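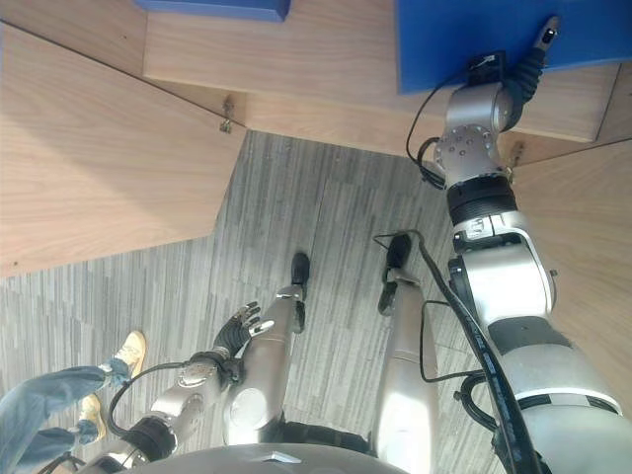 3.2　試料および塗布条件

試験には、導電性ゲル2種(以下、ゲルAおよびゲルB)を用いた。ゲルAはカルボキシビニルポリマーを増粘剤とする市販のイオン導入用ゲル、ゲルBはこれと同等の電解質濃度に調整し、増粘剤をヒドロキシエチルセルロースに置き換えた試作品で、いずれもLonuteck製である。両者とも香料および着色料を含まない。開封後の試料は遮光容器に移して冷蔵し、測定前に恒温恒湿室内で室温に戻した。容器の蓋に結露が認められた試料は使用していない。

被験者は顔面に皮膚疾患の既往がない成人19名とし、全員から書面による同意を得た。使用期間は4週間である。被験者は洗顔後、左右の頬部にそれぞれ異なるゲルを塗布し、家庭用イオン導入器を低出力モードで作動させた。左右の割付けは乱数表により決定し、測定者には開示しなかった。期間中は、レチノイド、α-ヒドロキシ酸およびスクラブ剤を含む製品の使用を禁止した。その他の化粧品は試験開始前から使用しているものに限って継続を認め、変更があった場合は日誌に記入させた。

塗布量は付属の計量匙による擦り切りとした。秤量によらない方法であるため、塗布量の個人差は残る。この点の影響は、使用前後のゲル容器の質量差から別途評価した(3.4節)。なお、導入器の電極面は使用の都度、乾いた不織布で拭い、残留ゲルを除去するよう指示した。エタノール綿の使用は、めっき面の変色を避けるため認めていない。 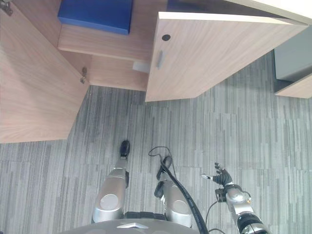
3.3　角層水分量および経表皮水分蒸散量の測定

角層水分量は静電容量式の測定器、経表皮水分蒸散量(TEWL)は閉鎖式の測定器により求めた。測定はDumardaleの恒温恒湿室で行い、被験者は洗顔後、着座した状態で馴化した。馴化中の飲水および会話は制限しなかったが、顔面への接触は禁止した。測定部位は、外眼角から下ろした垂線と鼻翼下端を通る水平線の交点とし、初回測定時に透明シートへ転写した目印を用いて位置の再現性を確保した。

水分量の測定では、プローブを皮膚面に対して垂直に当て、内蔵ばねが所定の位置まで沈んだ時点の値を採用した。同一点を続けて押圧すると閉塞により値が上昇する傾向があるため、押圧点を測定部位の範囲内でずらしながら反復した。プローブ先端は被験者ごとに清拭し、標準板による確認で許容範囲を外れた場合は校正をやり直した。

全期間を通じて得られた有効測定値は3880点であった。発汗が目視で認められた場合、またはプローブの接触不良を示す警告が表示された場合の値は欠測として扱い、補間は行っていない。欠測の発生に左右差は認められなかった。

測定はKovácsおよびHaoが担当し、初回測定に先立って同一の被験者を交互に測定することで測定者間差を確認した。系統的な偏りは検出されなかったが、TEWLについては測定者内のばらつきがゲル間の差と同程度になる例があった。したがって、TEWLの群間差は副次的な指標にとどめ、主要評価項目は角層水分量の変化率とする。

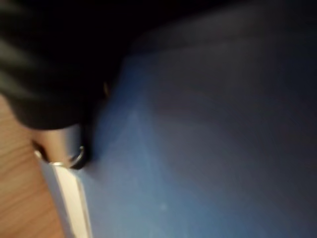
図1　黒色のグリッパ指と、その先端直下にある銀色の短い円筒形金属部。

3.4　塗布量の補正と統計処理

ゲル容器の質量差を使用回数で除し、1回当たりの平均塗布量を被験者ごとに算出した。使用回数は日誌の記載によるもので、機器側の作動記録とは照合していない。日誌に記載漏れがあった被験者については、当該期間を除いた値を用いた。Kocsis法に準じた蒸発分の補正は、冷蔵保管中の質量減少が秤の読取り限度以下であったため適用しなかった。

解析には線形混合モデルを用い、ゲルの種類、測定週およびその交互作用を固定効果、被験者を変量効果とした。塗布量は共変量として投入した。残差の正規性は分位点プロットにより確認し、TEWLについては分布の歪みが大きかったため対数変換を施した。有意水準は両側5%とし、週ごとの比較にはHolm法による調整を加えた。

感触に関する自己評価(のび、べたつき、導入時の刺激感)は順序尺度として扱い、符号付順位検定を適用した。刺激感の項目では、無回答と「感じない」の区別がつかない回答用紙が含まれていたため、Gulyásが被験者に聞き取りを行い、確認できなかった回答を除外した。除外の判断は、割付けの開示前に完了している。

試験計画はNurkmontの倫理審査を経て、2021年11月18日に承認された。計画書からの変更点は、測定順序の無作為化単位を被験者から測定日に改めた点のみである。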